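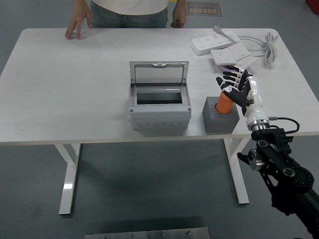

第七章 对白剪辑:把人说的话收拾干净

7.0 开场的话

我第一次正经剪对白,剪的是一部叫《Prornach》的短片。导演是 Emanuel Radu,那时候我们俩都刚毕业没多久,谁也没钱,片子在一个叫 Panevham 的小镇上拍,十一月,冷得录音师戴着手套都按不准按钮。画面剪完之后他把工程发给我,附了一句话:“声音没什么大问题,你随便理一理就行。”

我信了。

打开工程一看,五十几条素材堆在一条轨上,有的是枪式话筒录的,有的是领夹,有的两种混在一起已经被剪辑师压成了一条,还有一句关键台词用的是机身自带话筒的声音(剪辑师后来跟我说,那条表演最好,他舍不得换)。我从下午一直理到凌晨四点,理完觉得自己挺了不起,发过去。Emanuel 听完回我:“挺好的,可为什么每换一个镜头,我都觉得有人在我旁边开了一次冰箱?”

他说的那个“冰箱”,就是底噪的跳变。A 角度的底噪高一点,B 角度的低一点,两个镜头一接,空气的声音啪地断一下。画面上人坐得好好的,话也接得上,可耳朵知道这中间有一刀。我当时只顾着把台词对齐、把咳嗽剪掉,压根没管台词和台词之间的那些“空”。

这一章就从那些“空”讲起。我会尽量按我自己干活的顺序来写,哪儿容易摔跤我就在哪儿多啰嗦几句。前面几章你们已经学过现场录音和素材管理,术语我就不重新解释了,忘了的翻回第三章和第五章。

7.1 对白剪辑师到底在忙什么

常有学生问我,对白剪辑和混音有什么区别,反正最后都是把声音弄好听嘛。我一般这么回答:混音师像大厨,对白剪辑师像切菜的。菜没洗,葱没切,鱼鳞还挂着,你让大厨怎么炒?(这个比喻被我们系的混音老师抗议过,说他也切菜,这里给他补一句。)

说得正式一点,对白剪辑要交出去的东西,是一套整理好的、能让混音师直接推推子的对白轨。里面的每一句台词都清楚,来源统一,该分开的分开了,接缝藏好了,多余的杂音要么清掉,要么单独放到别的轨上等人定夺。

注意我说的是“单独放到别的轨上”。新手特别爱删东西。演员放杯子的声音,删;衣服摩擦,删;开口前吸的那口气,也删。删到最后,人说话像在念车站广播,每个字都干干净净,可是不喘气!我有一年带毕业作品,有个学生把女主角所有的呼吸声都剪了,片子里她刚跑完五层楼梯,一张嘴气定神闲。放映的时候底下有人笑,他脸都绿了。

呼吸是表演的一部分。嘴唇分开的那一点点黏响,有时候也是。你要清理的是会把观众从故事里拽出来的声音,这个判断没有公式,只能靠听,听多了就有。我自己到现在拿不准的时候还是先留着,放到一条备用轨上静音,旁边打个标记,写上“吸气,留?”,等导演来听的时候再问。

7.2 开工前先看一遍片子,手别碰键盘

拿到锁定的画面之后,请从头到尾看一遍,中间别停。

这条规矩是 Precious Msimang 教我的。她是我入行以后跟的第一位声音指导,讲话很慢,从来不催人,可是谁要是第一遍看片就伸手去按暂停,她会把你的椅子往后拉半米,拉到你够不着键盘为止。我被拉过不止一次。

她的道理很简单:第一遍看片的时候,你还是观众。你听不清哪一句,观众就听不清哪一句。等你把同一场戏听到第 33 遍,剧本都会背了,演员嘴里含着一口饭你也觉得他字正腔圆。这种“我听得清”的感觉是骗人的,而且没法撤销。所以那唯一的一遍很珍贵,别浪费。

我的做法是看片时手边放张纸,听不清就在纸上划一道,写个大概的位置,比如“厨房吵架,男的第二句”。字丑没关系,别低头写太久,片子还在往前走呢。看完以后再拿这张纸去对工程,把这些地方标成红色。红色的地方就是你后面几天最要花力气的地方,要么换条,要么修,要么得跟导演商量补录。

顺便说一句,看第一遍的时候用音箱,音量开到平时看电影那么大。耳机留到后面修细节时再戴。耳机里什么都听得见,听得见冰箱,听得见隔壁屋的脚步,听得见演员肚子叫,你会慌,一慌就开始乱降噪。

7.3 分轨

现在可以碰键盘了。

从剪辑软件导出来的声音,通常是按剪辑师顺手的方式摆的,跟你要的完全两回事。第一步是把它拆开。怎么拆,各家有各家的习惯,我讲我的。

我按镜头角度来拆,不按角色。很多人一听就觉得奇怪,按角色不是更清楚吗?张三一条轨,李四一条轨,多整齐。可是你想想,同一个角度里录下来的张三和李四,底噪是一样的,空间感是一样的,话筒位置也差不多;反过来,张三在近景和全景里的两句话,声音可能差得像两个人。混音师要处理的是后一种差别。把同一角度的声音放在同一条轨上,他调一次均衡,整条就都对了。按角色放,他就得每句话调一回,调到第三场戏他就要打电话骂你。

所以一场两个人对话的戏,最常见的拆法是这样:

甲的近景,放对白一轨。
乙的近景,放对白二轨。
双人全景,放对白三轨。
如果全景里有一部分是用领夹顶上的,再往下挪一轨,别跟枪式话筒的声音挤在一起。

碰到手持跟拍、角度一直在变的戏,这个办法就没那么灵了。《Prornach》里有一场在巷子里边走边吵的戏,整场就一个长镜头,录音师举着杆子跟着跑,声音忽远忽近。那种情况我会按“声音明显变了”的地方来切,耳朵觉得换了地方就换一条轨。切错了也没事,挪回来就是。

一般一场戏用四到六条对白轨就够了。相邻的场次交替着用两组轨,第一场用上面一组,第二场用下面一组,第三场再回到上面。这样场与场之间你想让声音提前进来或者拖一点尾巴,都有地方放。

7.4 房间的声音

好,回到那台“冰箱”。

每个空间都有自己安静时的声音,英文叫 room tone,中文有叫环境底的,有叫房间底音的,我们组里就叫“底”。规矩一点的剧组,每个场景拍完之前,录音师会喊一声“录底”,全体站着别动,录上一分钟。你要是在现场待过,应该记得那一分钟有多漫长,有人憋着咳嗽,有人的手机一定会在这个时候震。

这一分钟在后期就是你的补墙腻子。台词中间有个咳嗽要剪掉,剪掉以后留下一个洞,洞里是绝对的静音,观众马上就能听出来。拿底填进去,两头做一点交叉淡化,洞就没了。

可是,可是啊,现实里那一分钟的底有一半时候是不能用的。常见的几种情况:

录底的时候空调开着,正式拍的时候关了。
录底的时候大家都站着,衣服窸窸窣窣,录音师也不好意思再来一遍。
录底用的是领夹,台词用的是枪式话筒。
没录。

最后一种最多,《Prornach》就属于最后一种。收工太晚,大家冻得直跺脚,谁都把这事忘了。

没有现成的底,就从素材里找。导演喊“开始”之前,场记板打完之后,通常有那么一两秒,所有人都屏着气,那就是最好的底,话筒位置、角度、现场状况全跟正式表演一样。再就是台词之间的停顿,只要演员没动,也能用。把这些零碎一小段一小段收集起来,按镜头角度分好,命名清楚,存进一个单独的文件夹。我每次开工的头半天基本都在干这个,枯燥得很,可后面会省下你几个晚上。

拼底的时候有个坑,我每年都要讲,每年都有人掉进去:别拿一段两秒的底反复复制。人耳对重复特别敏感,里面只要有一丁点儿特征,比如远处一声极轻的咔哒,复制十遍就成了节拍器。素材实在短,就找几段不同的轮着接,接点放在最不起眼的位置。把一段倒过来用也可以,均匀的嗡嗡声倒放了谁也听不出来(有鸟叫、有人声的就别倒了,会闹鬼)。

7.5 藏接缝

接缝怎么藏?我归纳下来,无非是给耳朵找点别的事做。

最好用的掩护是台词本身。一个字开头的辅音很响,前面那一瞬间的底噪变化会被它盖住。所以两个角度相接的时候,把声音的接点挪到下一句台词开头的位置,让新角度的底跟着新的人声一起进来,比在停顿中间硬接要自然得多。画面的剪点在哪儿是画面的事,声音的剪点完全可以晚一点或者早一点。学生们往往不敢动,总觉得剪辑师把它放在那儿就该在那儿。放心挪,没人会怪你,剪辑师自己多半也没细听。

第二种掩护是慢。两段底噪差得不太多时,用一个长一点的交叉淡化,让它慢慢过去。变化慢到一定程度,耳朵就懒得管了。反过来,如果差得很多,长淡化也救不了,你会听见空气像潮水一样涨上来又退下去,比硬切还难受。这时候得在安静的那一边垫上吵的那一边的底,把两边垫到一样高。对,是把干净的弄脏。这一点很多人心理上过不去,辛辛苦苦录了一条干净的,凭什么往里倒噪声?因为整场戏的统一比单条的干净要紧。观众可以接受一场戏从头到尾有点嗡嗡声,听半分钟就忘了;一会儿有一会儿没有,他一辈子也习惯不了。

第三种掩护来自别的部门,比如一声关门,一辆车过去,杯子搁在碟子上。拟音和音效都能帮你盖,可是我劝你们别指望这个。你现在看着一个难看的接缝,心想“反正这里会有车”,结果混音的时候导演说车不要了,那个接缝就光着身子站在所有人面前。我吃过这个亏,在 Verport 的一间混音棚里,棚是按小时收钱的,制片人就坐在我后头。我当场补底,手抖得连快捷键都按错。

7.6 换条

有些台词怎么修都不行,那就得换。

换条的意思是,从没被选用的其他拍摄条里,找同一句台词,把声音借过来,贴到现在的画面上。嘴形能对上最好,对不上就拆成词,甚至拆成半个字,一点一点拼。听着吓人,做起来比你们想象的容易。同一个演员说同一句话,节奏往往惊人地稳定,尤其是舞台剧出身的演员,几条叠在一起几乎能重合。

找替换条的时候,先找同一个角度的其他条,声音质地最接近;再找同场戏里别的角度;最后才考虑其他场次。找到几个候选,全部对好位置摞在下面,静音,一个个打开听。别只听清不清楚,还得听情绪对不对。导演选了这条画面,一定是因为这条的表演里有点什么,你换上去的声音如果更清楚但是更平,他会觉得这场戏哪儿不对劲又说不出来,然后开始折腾画面剪辑,到时候全组都跟着你遭殃。

Emanuel 那句机身话筒的台词,我就是这么救回来的。那句词一共七个字,前面四个字来自第二条,后面三个字来自第五条,中间垫了一点巷口的底。拼完我给他听,没告诉他动过,他听了两遍,说你这降噪用得不错。我到今天也没跟他讲实话,他要是看到这本书,那就算我讲了吧。

原来的那条声音千万别删。放到备用轨上静音留着,位置别动。导演有权利说“我就要原来那个”,哪怕里面有冰箱。

7.7 什么时候该补录

换条也换不出来,就轮到补录,也就是把演员请回来,在棚里对着画面重新说一遍。

我对补录的态度是能不补就不补。演员过了几个月再回来,嗓子不一样了,状态不一样了,站在棚里吹着空调,要演零下几度的巷子里跟人吵架,太难为人。而且补录回来的声音干干净净,没有空间,要把它塞回现场声里去,混音师得费很大的劲。但是该补的也别硬扛。判断的时候,我会问自己几个问题:

这句话观众要是没听清,后面还看得懂吗?
导演是不是已经习惯了它听不清?(拉一个没看过片的人来听,比什么都管用。)
同场戏里要补的是一句,还是半场?

最后这个问题挺关键。如果一场戏里有大半的台词都要补,我倾向于整场都补,哪怕有几句现场声能用。现场的和补录的你一句我一句地穿插,耳朵最容易起疑。

决定补了,就早点列单子。单子上写清楚场次、时间码、角色、完整的台词、补录的原因,最好再加一句这句话在画面里是正脸还是背影。背影的好办,嘴都看不见,词都能改。我跟过一部叫《Woldegiorgis》的长片,补录单列了 54 句,演员进棚之前,Precious 逐句又过了一遍,划掉了不少,理由是“你再去素材里找找”。我气鼓鼓地回去找,还真找着了大半。从那以后,我列完补录单都会放一晚上,第二天自己先划一轮。

7.8 关于降噪插件

我知道你们等这一节等很久了。

现在的降噪工具确实厉害,我刚入行那会儿想都不敢想。一条马路边录的台词,点一下,车没了!学生第一次用的时候那个表情,跟看魔术似的。然后他们就给整部片子每一条都点一下,强度拉到 100,再兴冲冲地拿来给我听,人声像从水底下的铁皮罐子里传出来的。

所以在我的课上,对白剪辑阶段基本不许开降噪。先把前面几节讲的事情做完,分轨、填底、藏接缝、换条,做完再回头听,你会发现需要降噪的地方少了一大半。多数时候让人难受的是噪声在变,等它稳定下来,你自己就不那么想动它了。剩下那些实在不行的,处理之前先复制一份原始的放在下面,再小幅度地处理,让混音师两个都能拿到。他的监听环境比你的好,很多在你的小房间里听着挺干净的处理,到了大棚里全是毛刺。

点状的杂音可以在剪辑阶段就修,比如嘴巴的咔哒声、话筒杆碰了一下、领夹蹭到拉链。这种修复范围很小,一次只动几十毫秒,风险低。修完记得前后各多听几秒,别光盯着波形那一小块傻乐。

7.9 本章要做的练习

配套素材里有一场餐桌戏,两个角色,三个角度,现场没录底(我特意挑的)。请你们先完整看一遍,用纸记下听不清的地方,再按 7.3 的办法分轨,从场记板后面和台词停顿里收集每个角度的底,把整场戏填平。不许用降噪,不许加任何音效。交作业的时候把那张纸一起交上来,我要看你们第一遍听见了什么。

素材里男角色第三句台词的中间有一声椅子响,压在字上。能换条,候选就在未选用的文件夹里,编号我打乱了,自己找。

做完先自己闭着眼睛听一遍,再找个同学互相听。下一节我们从场记板后面那一两秒开始,一步一步看怎么把它变成一条能用的底。

教材编写组 · 勘误与课件索取请联系任课教师 · 版权所有,未经许可不得转载 · 返回顶部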